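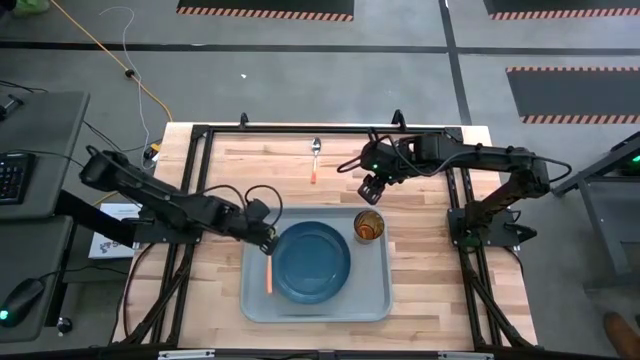

Assistance > Art de la table > Plateaux et assiettes > Ticket 329

Juin, par l'équipe Table de Brestgate

Imprimer
Envoyer par e-mail

Ticket 329 : l'assiette tourne sur le plateau et le plateau glisse sur le billot

Statut : résolu
Gamme : Jullimside (plateau gris clair, assiette bleu canard, petit verre ambré, couverts orange)
Support : table billot en bois à lamelles, huilée avec l'huile Bednárik
Revendeur : Zandonach

Message d'origine, 9 h 40

Bonjour ! D'abord, un grand merci pour cette gamme, on l'adore. Le bleu de l'assiette sur le gris du plateau, avec l'orange des couverts à côté, ça réveille n'importe quel déjeuner. Tout le monde nous demande d'où ça vient.

Un petit souci quand même. Dès qu'on coupe quelque chose d'un peu ferme, l'assiette se met à tourner sur elle-même. Et le plateau, lui, part doucement vers le bord de la table, surtout si on appuie du côté gauche. Le verre reste debout, mais il se promène dans son coin et ça fait un bruit de billes assez agaçant. La table est un billot tout en lamelles claires et brunes, très beau, qu'on vient de huiler. Avant, sur notre ancienne table en mélaminé, on n'avait rien remarqué.

Est-ce que l'assiette est voilée ? Faut-il l'échanger ?

Réponse du support, 10 h 15

Bonjour, et merci pour ce message, ça fait vraiment plaisir à lire ! Avant de parler d'échange, on aimerait séparer les deux problèmes, car une assiette qui tourne et un plateau qui glisse n'ont pas toujours la même origine. Pouvez-vous faire ces essais, à vide et sans rien servir :

- Poser l'assiette seule sur une vitre ou un plan de travail bien plat, appuyer du doigt sur le bord en faisant le tour. Si elle bascule quelque part, notez l'endroit.
- Poser le plateau seul sur la table et faire la même chose sur les coins arrondis.
- Passer un essuie-tout blanc et sec sur le bois, là où se pose le plateau, puis regarder s'il a pris une teinte.
- Retourner le plateau et passer la main dessous.

Dites-nous aussi quand la table a été huilée et combien de couches vous avez mises.

Réponse du client, 12 h 05

Essais faits pendant que la soupe chauffait.

L'assiette sur la vitre du four (éteint) : rien, elle ne bouge pas d'un poil. J'ai fait le tour deux fois tellement j'étais content.
Le plateau seul : un coin se soulève très légèrement, côté verre. On glisse une feuille de papier dessous, pas deux.
L'essuie-tout : jaune ! Franchement jaune.
Le dessous du plateau : un peu gras, oui.

Pour l'huile, 3 couches, la dernière hier soir. On a peut-être été généreux, le bois buvait tellement bien et les lamelles foncées devenaient magnifiques.

Réponse du support, 13 h 30

Formidable, vous venez de faire presque tout le travail ! Votre assiette est plate, inutile de la renvoyer. L'essuie-tout jaune explique le reste : la dernière couche n'a pas été absorbée, il reste un film en surface, et le plateau se promène dessus. Le gras est ensuite passé du dessous du plateau aux mains, puis sur le plateau lui-même, et l'assiette s'est mise à tourner à son tour.

Marche à suivre pour le bois :

1. Frotter la table avec un chiffon de coton sec, dans le sens des lamelles, en changeant de face souvent. Continuer tant que le chiffon se colore.
2. Laisser la table libre et bien aérée toute la nuit.
3. Refaire l'essai de l'essuie-tout le lendemain matin. S'il ressort blanc, on peut remettre le couvert.

Pour le plateau : eau chaude, liquide vaisselle, dessus et dessous, puis un séchage complet à plat. Lavez aussi l'assiette en insistant sur le pied, c'est là que le gras se cache.

Étalez les chiffons huilés à plat dehors, ou trempez-les dans l'eau avant de les jeter. Ne les laissez surtout pas en boule dans la poubelle, certaines huiles chauffent toutes seules en séchant.

Pour le coin qui se soulève, lavez d'abord et mesurez ensuite. Une goutte d'huile séchée sous un bord suffit à donner cette impression.

Réponse du client, le lendemain, 8 h 20

Essuie-tout blanc ! Et le bois est encore plus beau, moins brillant, on voit mieux la différence entre les lamelles.

Le plateau lavé ne glisse plus du tout. J'ai poussé dessus comme une brute. L'assiette tient, j'ai coupé une tranche de pain bien rassise dedans pour tester et elle n'a pas tourné. Le coin côté verre, par contre, se soulève toujours d'une feuille de papier. Et le verre chante encore un peu.

Réponse du support, 9 h 10

Une feuille de papier, on reste dans la tolérance du plateau, mais on comprend que le petit bruit dérange. Essayez de le tourner d'un demi-tour sur la table. Un billot travaille après l'huilage et n'est jamais parfaitement plan, il arrive que le plateau trouve mieux sa place dans l'autre sens. Sinon, Zandonach a des pastilles de feutre fines : 2 sous le coin concerné, et le plateau se pose comme une plume. Pensez à les décoller avant le lavage.

Réponse du client, 12 h 50

Demi-tour fait, silence total. Le verre ne bouge plus, même quand on pose la cuillère un peu fort. On garde l'idée des feutres pour la table du jardin, qui est une autre histoire.

Merci mille fois, on a déjeuné dessus tout de suite (omelette aux herbes, superbe sur ce bleu).

Note interne, fermeture du ticket

Cause : excès d'huile non absorbé sur le bois, transféré sous le plateau. Pas de défaut de vaisselle, pas d'échange.
À faire : ajouter l'essai de l'essuie-tout blanc à la fiche d'entretien du bois. On a déjà plus de 13 demandes du même genre sur des tables fraîchement huilées, et l'essai prend dix secondes.
À voir avec Zandonach : glisser la fiche dans le carton des plateaux Jullimside.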